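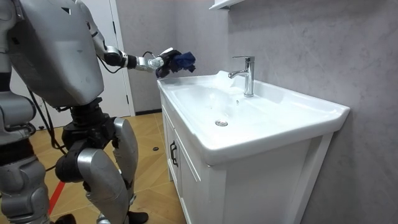

白色浴室柜前，手里抓着一块深蓝色的布

Gralel 桶陈阿夸维特 500毫升

售价：275元／瓶
库存状态：有货
页面更新：2020-06-02

产品概述

Gralel 是 Flotby 酒厂的桶陈款阿夸维特，以谷物中性酒精为基酒，用葛缕子、莳萝籽和少量橙皮再次蒸馏，之后入橡木桶陈放两年。本批次由两只桶调配而成，共装瓶541瓶，瓶身背标手写瓶号。

酒色浅金，未添加焦糖色，未加糖。装瓶前只做粗过滤，温度较低时酒液可能略显浑浊，回到室温后会恢复清澈，不影响饮用。

与同厂的无色款相比，Gralel 的香料味收敛一些，木桶带来的香草和烤面包气息比较明显，入口也更圆。习惯喝威士忌或陈年白兰地的顾客一般比较容易接受。第一次接触阿夸维特、又想拿来配冷菜的，建议先看无色款。

规格参数

品名：Gralel 桶陈阿夸维特
类别：烈酒（阿夸维特）
生产者：Flotby
进口及经销：Pernano
净含量：500毫升
酒精度：42%vol
原料：水、谷物酒精、葛缕子、莳萝籽、橙皮
陈放容器：橡木桶
陈放时间：两年
封口：软木塞，外覆蜡封
包装：单瓶纸筒
贮存条件：阴凉、避光、直立放置

酿造说明

Flotby 的蒸馏由 Libor Mikuš 负责。香料在蒸馏前一天压碎，浸入稀释后的基酒过夜，次日连同香料一起入釜。葛缕子用量最大，莳萝籽次之。橙皮只取外层，晒干后使用，鲜皮水分多，出来的味道发闷，酒厂试过几次后就不用了。

切酒头的时间比无色款稍早。Libor Mikuš 的理由是，葛缕子的清亮香气集中在馏出的前段，陈放过程中会损失一部分，入桶时应当留得足一些。酒尾则切得较紧，以免木桶把粗糙的苦味放大。

所用橡木桶由 Magnusson 制桶坊翻修，此前装过加强型葡萄酒。翻修时刮去内壁表层，重新做中度烘烤。两只桶放在同一间库房，一只靠门，一只在里侧，取样时差别不小：靠门的一只木味重，颜色深；里侧的一只香料保留得多。调配比例没有公开。

下一批已在桶中，酒厂计划8月取样，装瓶时间未定。不同批次的颜色和香气会有出入，本页的描述只适用于当前批次。

香气与口感

闻香：葛缕子、干橙皮、香草，放一会儿有黑麦面包皮的味道。
入口：酒体中等，先甜后辛，莳萝在中段出现，带一点木质的涩。
余味：较长，以葛缕子和烘烤味为主，末尾微苦。

加几滴水后橙皮味会更突出，木味退后。加水过多则香料散得很快，不建议超过酒量的四分之一。

饮用建议

室温或稍微冷却后纯饮即可。无色阿夸维特常放冷冻室，桶陈款这样处理会把香气压住，冰箱冷藏半小时就够了。杯型用郁金香形的小杯，没有的话，白葡萄酒杯也可以。

佐餐可以配烟熏三文鱼、腌鲱鱼、烤猪肉和味道较重的硬质奶酪。中餐里试过腊肉和熏鱼，都合适。清蒸的菜会被葛缕子盖过去。

调酒时可以替代黑麦威士忌，用在曼哈顿或古典这类以烈酒为主的配方里。苦精要减量，否则香料味过重。不太适合加汤力水，奎宁的苦和桶味叠在一起，喝起来杂。

开瓶与保存

蜡封较厚，开瓶时用小刀沿瓶口下缘划一圈，取下上半部分，再拔木塞。不要用螺旋开瓶器直接穿过蜡层，蜡屑容易掉进酒里。木塞带手柄，可以重复使用。

开瓶后建议在一年内喝完。瓶中剩余不到三分之一时，香气变化会加快，可以换到小瓶里装满密封。烈酒不宜卧放，酒液长期接触软木塞会使其松脆。

常见问题

瓶底有少量细小沉淀是否正常
正常。沉淀来自香料油脂和木桶，静置后倒酒即可，介意的话可用滤纸过滤。

能否指定瓶号
不能。仓库按入库顺序发货，同一订单购买多瓶时尽量安排连号，但不作保证。

是否含麸质
基酒以谷物为原料。酒厂未做无麸质认证，对麸质敏感的顾客请自行判断。

有没有小容量装
当前批次只有500毫升一种规格。无色款另有小瓶，请在 Flotby 产品列表中查看。

配送与售后

付款后两个工作日内从 Pernano 仓库发出。酒类为易碎品，外箱使用成型纸浆内托。收货时请当面检查，如有破损或渗漏，请保留外箱并拍照，联系客服处理。

未开封、蜡封完整的商品可以退货，运费由买方承担。蜡封上的细小气泡和流痕为手工操作所致，不属于质量问题。纸筒在运输中轻微压痕，不影响瓶身的，不单独更换。

高温天气发货可能延后，客服会提前通知。偏远地区只走陆运，时间以物流信息为准。

购买须知

本品为酒精饮料，不向未成年人出售，签收时可能需要出示身份证件。孕妇、哺乳期妇女及服药期间人士不宜饮用。饮酒后请勿驾车。

相关产品

Flotby 无色阿夸维特 500毫升
Flotby 莳萝阿夸维特 500毫升
郁金香形烈酒杯 单只装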